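# Pumley's Old Bathhouse Gets Its Hot Water Back

November 29, 2018

If you have walked down the hill toward the river in Pumley any time in the past two weeks, you may have noticed the lights on again in the low brick building next to the bakery. The public bathhouse, which closed in February when its boiler gave out for good, is open once more, and the people of the town seem very glad to have it.

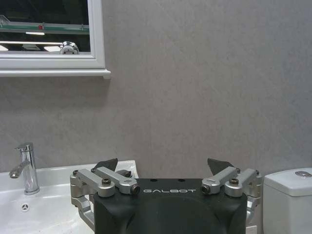
The bathhouse has been a fixture of the lower town for as long as most residents can remember, and it has always served a mixed crowd. Boaters tie up at the landing and come in for a shower after a few days on the water. Cyclists on the river trail stop to wash off the mud. And a fair number of neighbors from the older houses along the bank, where the plumbing can be moody in cold weather, have kept a towel and a bar of soap by the door for just such mornings. When the doors were locked last winter, all of them had to make other plans, and for some that meant a long bus ride to the recreation center on the far side of town.

The boiler that failed was 31 years old, and it had been patched so many times that the town's repair file on it filled a whole drawer. Replacing it was never going to be cheap. The town set aside part of the money in its spring budget, and the rest came in through a fund drive that ran all summer, with bake sales, a plant swap, a very soggy outdoor concert and a coffee can on the counter of nearly every shop on the main street. The coffee cans alone brought in $3,795, a good deal of it in quarters, and the bank was kind enough to stay open late one evening so that it could all go through the sorting machine.

The work was done by Cindura, a heating and plumbing firm from the next county, which put in two smaller boilers in place of the single large one. On a quiet day only one of them needs to run, and if one breaks down the other can keep at least half of the showers warm until help arrives. The firm also replaced the worst of the pipes under the floor, a job that added several weeks to the schedule once the old ones were uncovered and found to be in poorer shape than anyone had hoped. Anyone who remembers the famous Pumley shower, scalding one moment and freezing the next, will be pleased to hear that new mixing valves have gone in as well.

Opening morning was cold and gray, about as good a day for a hot shower as a person could ask for. There was a line at the door before seven, with around 50 people stamping their feet on the sidewalk, and the bakery sent over a tray of cinnamon rolls that did not last long. A good many of those waiting had no particular need to wash and had simply come along to see the place open and to catch up with neighbors they had last run into at the concert.

Two familiar faces were back on the front step, too. Ki and Kumo, the gray cats who live behind the bakery and used to nap against the warm wall of the boiler room, had found other quarters over the spring and summer. They turned up again within days of the heat coming on, and have gone right back to their old spot as though nothing had happened.

The price of a shower is now $2, and children still get in free with a parent. Towels can be rented at the desk, but soap is no longer sold there, so please bring your own. The bathhouse is open every day from seven in the morning until eight at night through the winter, with longer hours planned once the boating season starts up again. Punch cards from before the closing will be honored, and if yours went through the wash, the staff at the desk will do their best to make out how many visits you had left.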